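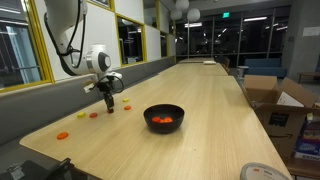

Orange in the bowl. Yellow stays out. That was the rule and Savvas Liapis had made it himself, so he could hardly complain.

But he was complaining. Out loud, to the wall.

Twenty to six and people came at six. Friday. Game night at the Bisel, first one since May, and every set had to be sorted before anyone sat down because if it wasn't sorted they argued. They argued anyway. But less.

He dropped another one in the bowl. Click. Nice sound, that. The old bowl had been tin and made everybody jump.

"You've got a red one there," said his niece.

"It's orange."

"It's red, Theio."

He held it up to the window. The little windows with the yellow frames, his wife's choice, yellow, the painter had asked twice. The disc was orange. Then he tipped it and it was red. He tipped it back.

"It's faded," he said.

"So it's a red that faded or an orange that didn't?"

She was fifteen. She was supposed to be wiping down the benches. She had wiped one bench, the same bench, for a very long time, with her phone in the other hand.

"Bench," he said.

She wiped.

It mattered, was the stupid part. Ustton is played with yellow against orange. Red is the runner. You get one runner and whoever holds it at the end takes double, and last time, in May, old Lambrakis had finished holding a disc that he swore was red and the whole other end of the table swore was orange, and there was shouting, and a glass went over, and Lambrakis put on his hat and walked out and hadn't been back. Nine weeks. He lived across the street. Savvas saw him every morning buying bread and they nodded, like men at a funeral.

All over a flat little disc the size of a cookie.

Sixteen to six. He did the lemons. He went back to the table. He did the chairs, no, the chairs were fine, he'd done the chairs. Checked the door. Back to the table.

Long table. He loved it. Several tables really, pushed end to end so it ran the whole room, pale wood, the edges gone round and soft, and when it was full you had to yell for the salt from one end and it came down hand to hand and by the time you got it there was no salt. His father had wanted small tables. Small tables make money, his father said. Two people, two coffees, goodbye. His father was right, they would of made money.

"Can I ask something," said the niece.

"Quickly."

"Why don't you just buy a new set?"

"They don't make it."

"They do, though. Look." She turned the phone round. Gemisico, it said, Ustton Classic, in a box, with a picture of a family laughing harder than any family laughs. "Thirty-three dollars. The red's super red."

He looked at it. It was super red. It was the red of a fire truck, you couldn't mix that up with anything, you couldn't mix it up in the dark.

"Plastic," he said.

"So?"

"So it'll sound like plastic."

She shrugged. She put the phone down though, on the bench, face down even, and came over and stood beside him and started pushing the pieces around with one finger. Yellow there. Orange there. This one and this one touching. She had her grandmother's hands, he noticed, and then didn't have time to notice.

"That one's for sure orange," she said.

"Yes."

"And that's yellow."

"Obviously."

"And this one," she said. She slid it out by itself. The trouble maker. "What if you just ask him?"

"Who?"

"Mr. Lambrakis. He's played with it longer then anybody. Ask him what color it is."

"He'll say red."

"Okay. So then it's red."

Savvas opened his mouth. He had a good answer, he was certain he had one. It had to do with fairness and the other end of the table. Eleven minutes to six. He looked for the answer and it wasn't there, there was only the bread shop, and the nodding.

"You finish here," he said.

"What about the bench?"

"The bench is clean, you've been cleaning it since Easter."

He took the disc. Out the door with the apron on, then back, apron off, then out again. A truck went by, he waited, another truck. Come on. The street was hot and smelled of somebody's onions. Across, up the step, and he knocked before he could work out what he was going to say, and that was a mistake because the door opened straight away. As if the man had been standing behind it.

Lambrakis had his hat on. Good jacket too. Six o'clock on a Friday, nearly, hat and jacket.

"You going somewhere?" said Savvas.

"No."

"You've got your hat on."

"I was cold."

It was ninety degrees.

Savvas held out his hand and opened it. The disc sat there in the middle of his palm. He'd been squeezing it, there was a round mark coming up on the skin.

"What color is this?"

Lambrakis bent down. He took his glasses from the good jacket, put them on, took them off, cleaned them on his tie, put them on. Took the disc over to the light. Turned it. Held it away from himself. Brought it back. Behind them a car door, voices, people already going into the Bisel, early, naturally, and only a fifteen-year-old in there and the lemons not even out of the kitchen.

"Please," said Savvas. "I've got people."

"You want it fast or you want it right?"

"Fast!"

"Hm," said Lambrakis. He looked a while longer. Then he put the disc in his own pocket, and pulled the door shut behind him, and started down the step.

"I'll tell you at the table," he said.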